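Zornstead Pivot Pad: desk calculator and level finder for currency traders

Hello and welcome to the page for my favourite bit of kit! I trade the pound against the dollar and the Swiss franc in the mornings, before the day job, and I used to work out my pivot levels on the back of an envelope. The Pivot Pad does it for me. You type in yesterday's high, low and close, press the big key, and up come your pivot, your supports and your resistances.
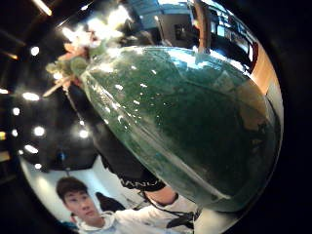
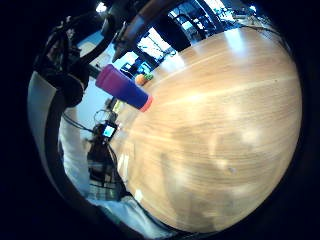
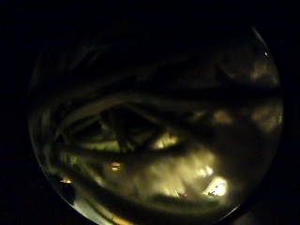
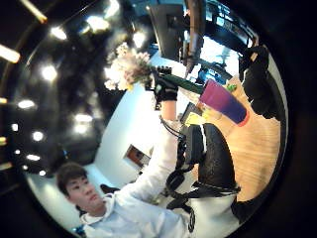
Theresia Wieser wrote in to say she'd been using hers on the euro since April and wished the rounding went to five decimal places straight out of the box, as she kept getting levels a whisker away from her broker's chart. Fair point, Theresia! You can change it (hold the MODE key until the display blinks, then press 5), but I agree it's a daft default and I've passed it on to Zornstead.

What you get

The Pad itself, a USB lead, a soft sleeve and a folded instruction sheet. The sheet is fine for the basic sums and a bit thin on the Fibonacci setting, so I've written my own notes and I'll email them to anyone who buys from me. It takes two AAA batteries, not included, or runs off the lead.

There are two versions. The Curnance is the plain one, with classic pivots only. The Zirkau adds Fibonacci and Camarilla levels and a memory for your pairs, and that's the one I use myself. If you only follow one pair and you're happy with the classic sums, save your money and get the Curnance – the keys and the screen are just the same.

What it won't do

It doesn't connect to your broker, it doesn't fetch prices and it certainly won't tell you when to buy. I've had a few emails asking about that. You type the numbers in, it does the arithmetic, and what you make of a level is up to you (I've ignored a perfectly good resistance line more than once and paid for it). Do check which closing time your chart uses as well. Mine closes at 10 in the evening, London time, and a different close will give you different levels.

Price and delivery

The Zirkau is £95 including postage in the UK. For the Curnance, drop me a line, as I'm waiting on the next box from Nikolaidis, who supply me, and the price may shift a little. Both come with a guarantee of two years. Loan Kim packs the orders and they usually go out the next working day.

Spare sleeves are available in grey or navy. Please say which when you order, or you'll get grey.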